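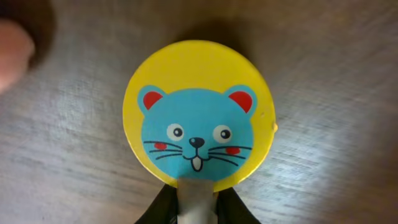

A reader in Simthorpe wrote to say that her coasters stick to the bottom of the mug, rise with it, and drop off halfway to her mouth, usually into the biscuits. She wanted to know whether she should buy better ones. She can if she likes, but the cure costs less than the postage.

How to stop a coaster sticking to your mug

What you need: table salt, a dry cloth, a bit of thin felt, scissors and general-purpose glue. I used a sheet of Sestico felt because the shop in Jurville had 25 of them in a bucket by the till and I am weak.

Clean the coaster first. Warm water, a drop of washing-up liquid, then dry it properly. Old tea is mostly sugar if you live in my house, and sugar is glue with a nicer reputation. Wash the foot of the mug too. Go on, turn it over. Sorry.

For a quick fix, sprinkle a small pinch of salt on the coaster and spread it with a fingertip. The grains hold the mug up enough to let air in underneath, so it can't grip. It lasts an evening, and you will find salt on your sleeve.

For a longer one, cut a felt circle slightly smaller than the coaster. Draw round an egg cup if your scissors wander, as mine do. Dab glue thinly on the back, press the felt down and leave it overnight under a heavy book. My Bošković cookery book runs to 432 pages and has never been so useful. Too much glue soaks through and dries into a hard patch, and you are back where you started, only fluffier.

Felt does get grubby. Brush it when dry, and peel it off when it starts to smell like a tent.

If you don't want to cover a printed top, put the felt on the mug instead, as a ring round the foot. It has to come off before washing up, which I forget every time.

Cork and unglazed clay hardly ever stick. Shiny ones nearly always do, and those are the ones people give you in November.

Updated 8/11/23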